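HARD SURFACES: HANDOUT 4
Interior Finishes, short course
Tutor: Hậu Lục

Marble patterns on floors and flat surfaces

Bring this handout to the Sunday session along with your sample board from last time. If you missed the session on paint and wall panels, borrow the notes from Bảo Tô before you start, as the exercise at the end assumes you have read them.

1. Terms

Ground: the main colour of the pattern, usually the palest or the greyest part.
Clouding: soft patches with no clear edge, a little warmer or darker than the ground.
Vein: a line crossing the ground. Veins may be thin and crowded or broad and few.
Web: many thin veins that meet and cross.
Run: the general direction most of the veins take.
Repeat: the distance before a printed or moulded pattern starts again. Natural stone has no repeat.

We use "marble-patterned" for anything that looks like marble, whatever it is made of. You can't tell the material from a photograph, and often you can't tell from standing over it. Write "marble-patterned" in your notes until you have seen an edge, a joint or the supplier's sheet.

2. Reading the run

Start with the run, as it does most to set how wide or long a small space feels. Stand at the open end and look towards the back wall. Veins that run straight away from you draw the eye to the far end. Veins that run across tend to shorten the space. A diagonal run does some of both, and it is the most forgiving where the walls are not quite square.

Look next for the one or two marks that stand out from the rest. A broad pale streak will be noticed before anything else on the floor, so it matters where it lands. In the Jurnby scheme the first layout put the broadest streak hard against a doorway, and everyone who walked in asked whether it was a scratch. It was moved further into the room on the second layout.
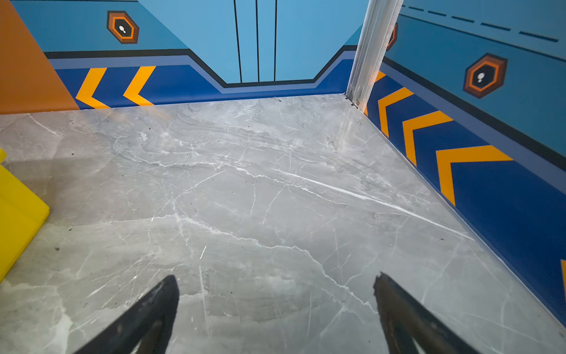 Fig. 1. Glossy grey marble-patterned floor with a blue back wall. Note the diagonal run and the broad white streak.

3. Gloss

A glossy finish gives back some of whatever stands next to it. On a grey floor beside a strongly coloured wall you should expect some reflection close to the wall. Check a sample against the actual wall colour before ordering, under the lights that will be used.

Gloss also shows dust. Small dark specks are far easier to see on pale grey than on a busy brown or a mid-toned terrazzo. Clients should be told this early. For Pernis we wrote it into the cleaning sheet: dry mop first, damp mop second, and no wax of any kind.

Keep a sample unwiped on your desk for a few days. It will tell you more than the brochure.

4. Grey next to strong colour

Greys are rarely neutral. Most lean blue or lean brown, and a marble pattern can do both, with a cool ground and beige or taupe in the clouding. Beside blue, the ground looks at home and the beige may look slightly dirty. Beside orange or terracotta, the beige is picked up and the ground looks cooler than it did in the shop.

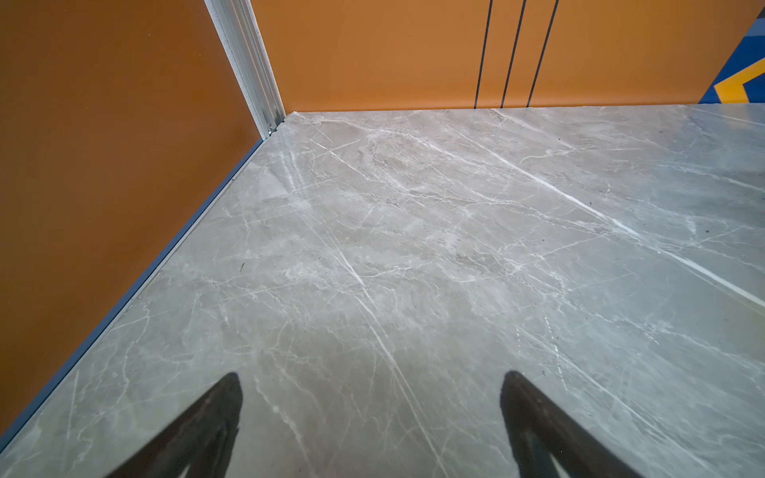
For this reason, never choose the grey on its own. Lay the sample flat, stand the wall colour upright against it and look along the line where they meet. Do this once for each wall colour in the scheme. A plain panel with a satin finish is the easiest partner for heavy veining. A patterned wall can work too, provided its shapes are large and flat, with clear outlines. Two fine patterns side by side are hard to look at for long.

Expect the surface to look darker on the side nearest a tall panel. Photograph samples in the middle as well as at the edges, or your colour notes will be out.

5. Exercise

Work in pairs. Allow 50 minutes.

Take one of the grey samples from the Georgiev box (the 222 range, not the older ones with the chipped corners). Draw the run with a single arrow. Mark the strongest vein and any darker patches. Write down the ground colour and the clouding colour in your own words, without looking at the label.

Then try the sample against blue, orange and one wall colour of your choice. Write two or three sentences on each. Swap with another pair and compare.

Samples go back in the box face to face with paper between them.

6. Reading for next time

Noltonus course pack, the section on joints and edges, up to page 20. Bring a ruler.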